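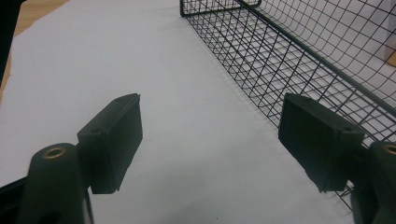

Open pads, wire basket at upper right.

Notebook > Anisstead bench > Chores

July 26, 2018

Question from Leonilde again: can it tidy a table yet? My answer is still partly. Ran the basket chore with the Nollex pads, 42 tries, small items from the white sheet into the wire basket. 4 dropped on the way over. Most of the rest went in, but slowly – a person clears the same table before the arm has done two pieces.

The mesh bothers the depth readings. Grid shadows on the sheet get picked up as edges. Joana Vieira wants a solid bin for comparison, I'd keep the wire one because people have those at home.

Shop-floor sorting for Mendes looks closer than kitchen work. Same parts, same spot every time.

To do: check brass inserts for play, rerun with the lamp moved.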